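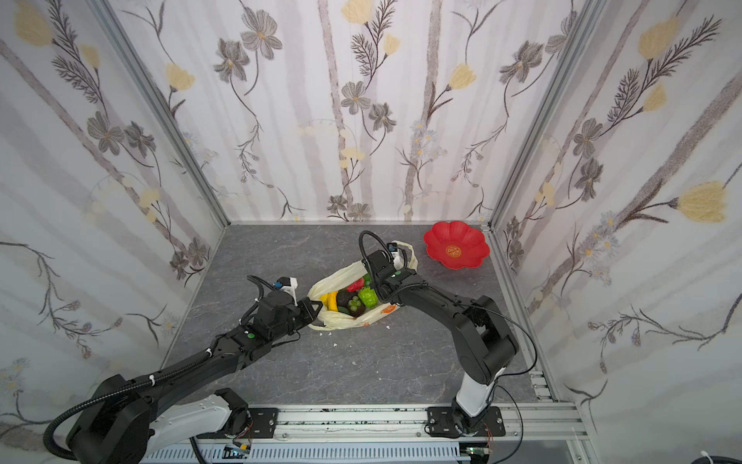 Bay 11, play food set, bagged. November 2019.

**Bay check: Jisine play kitchen stock**
Checked by: Sơn La

- [x] Bag free of splits at the handle. *Crumpled, usable. Move to a cloth sack when the Desard order arrives.*
- [x] Fruit and vegetables kept together in one bag. *Banana, green pepper, mangosteen and grapes all in.*
- [ ] Floor clear of scraps. *Two small white scraps by the bag. Pick up before the bay is used again.*
- [x] Red flower plate with the set. *Back right corner. Label still on, round and orange. Take it off before the plate goes out to children.*
- [ ] Small parts test on the grapes. *Not done. The test cylinder is out on loan to Tipoki, back in February.*
- [ ] Plastic bag stored out of children's reach after use. *Needs a hook. Request 206 is open.*
- [x] Wallpaper lining wiped down. *Floral pattern makes marks hard to spot, so use the lamp.*
- [x] Floor wiped. *Gray marbled surface, plain water only. The Fletari spray leaves it slippery.*
- [ ] Wash log filled in. *Last 3 entries have no initials.*

Result: pass with comments. The grapes stay out of the playroom until the small parts test is signed. Send the wash log back with form 124.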